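Comunidad Dubey – Ayuda para el hogar y espacios comunes
Categoría: Orden y decoración de mesas

Disposición de bandeja, plato, taza y cactus en una mesa auxiliar compartida

Publicado por: Administración_Betthorpe

Buenas tardes. Nos dirigimos a esta comunidad en nombre de la administración de la residencia Betthorpe, edificio que data de 1881 y cuya sala de lectura se encuentra actualmente en proceso de reordenación. Entre las tareas pendientes figura establecer una disposición fija para las mesas auxiliares, de modo que los residentes encuentren siempre los mismos elementos en el mismo lugar y el personal del turno de tarde pueda reponerlos sin consultar.

El juego previsto para cada mesa consta de una bandeja grande de color beige, un plato redondo azul oscuro, una taza azul pequeña, un cactus en macetero blanco y una postal. La superficie va protegida con un tapete verde. El reglamento interno exige que quede espacio libre suficiente para apoyar un libro abierto o un periódico, y que la planta no represente una molestia para quien se siente a la mesa.

Se adjunta la distribución que se está valorando.
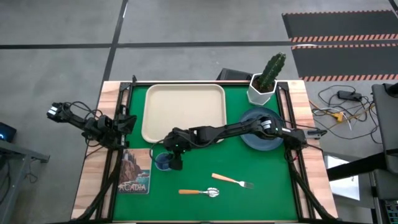

Propuesta de distribución: bandeja en la parte superior, cactus y plato a la derecha, postal en la esquina inferior izquierda.

Agradeceríamos orientación sobre los siguientes extremos: si conviene mantener la bandeja vacía o reunir en ella la taza y el plato; si el cactus está bien situado junto a la esquina; y si resulta aconsejable dejar la postal suelta sobre el tapete. Se trata de una postal de Acadia, con un faro sobre un acantilado, procedente de la colección donada a la biblioteca. El presupuesto autorizado para accesorios es de 30 euros por mesa, por lo que no se contempla la adquisición de mobiliario nuevo.

Respuestas

Publicado por: Taller_Ukberg

Estimada administración:

En las salas de uso compartido, nuestra recomendación es reunir la vajilla en la bandeja. Una bandeja de ese tamaño ocupa una parte considerable de la mesa y, si permanece vacía, resta superficie útil sin prestar servicio alguno. Colocados dentro el plato y la taza, el lado derecho queda despejado para la lectura y la retirada al final de la jornada se efectúa en un solo movimiento. El borde elevado contribuye además a contener pequeños derrames. Convendría comprobar previamente que ambas piezas asientan bien en el fondo y que el ala del plato, que es ancha, no monta sobre el borde.

En cuanto al cactus, la esquina superior derecha nos parece adecuada siempre que ese lado de la mesa quede contra la pared. Si los residentes van a sentarse también por allí, deberá trasladarse. El tallo se inclina ligeramente hacia la derecha; bastaría con girar el macetero hasta que la inclinación apunte hacia la bandeja – las espinas son pequeñas, pero una manga de lana se engancha con facilidad. Sugerimos dejar al menos 20 centímetros entre la planta y el lugar donde se apoye habitualmente la mano.

Respecto a la postal, no aconsejamos dejarla suelta. Un portafotos sencillo de sobremesa, como el modelo Grekum 1242, entra holgadamente en el presupuesto indicado. Si procede de una donación, tal vez proceda exponer una reproducción y conservar el original en la biblioteca.

Publicado por: Vecindad_Sur

El verde del tapete y el azul oscuro del plato combinan bien. Nosotros dejaríamos todo como está y quitaríamos la postal. En nuestra sala pusimos varias y desaparecieron antes de terminar mayo.

Publicado por: Biblioteca_de_Barrio

Discrepamos en parte de la primera respuesta. En una sala de lectura la bandeja vacía sí cumple una función: los usuarios depositan en ella las gafas, el marcapáginas o las llaves, y nada de ello termina olvidado entre las páginas. Si se opta por este uso, el plato y la taza deberían guardarse en el aparador y sacarse únicamente a la hora de la merienda.

Sobre el tapete, cabe añadir una observación. Cubre casi toda la mesa y deja una franja de madera clara a cada lado, solución que consideramos correcta, pues permite levantarlo para su limpieza sin arrastrar los objetos hasta el canto. Recomendamos levantar el macetero cada semana y pasar un paño seco por debajo. El riego del cactus debe realizarse fuera de la mesa y la planta no ha de volver a su sitio hasta que haya escurrido por completo.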